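Visit report: Clovora beach litter sorting depot, June 17, 2026

Clovora receives material from 20 beach cleans a year along the Hatitar coast. Bags are weighed on arrival, then tipped onto a sorting belt. The spring intake was 572 bags.
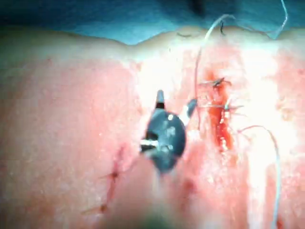
Instrument tip over pink tissue, blue drape behind.

Rope and net are pulled out first by hand and stored dry. Hard plastics go through a wash tank holding 2,000 litres, with the water filtered and reused. Tuva Björklund, who runs the belt, put the share of bags containing fishing line at more than 80 per cent.

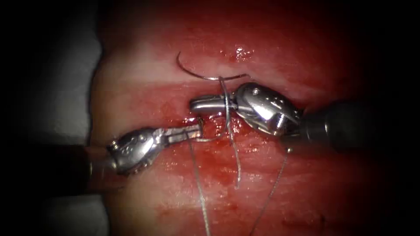
Line is baled separately and sent to Maluleke for pelletising. Wet sand remains the main cause of belt stoppages. A second screen is due in November.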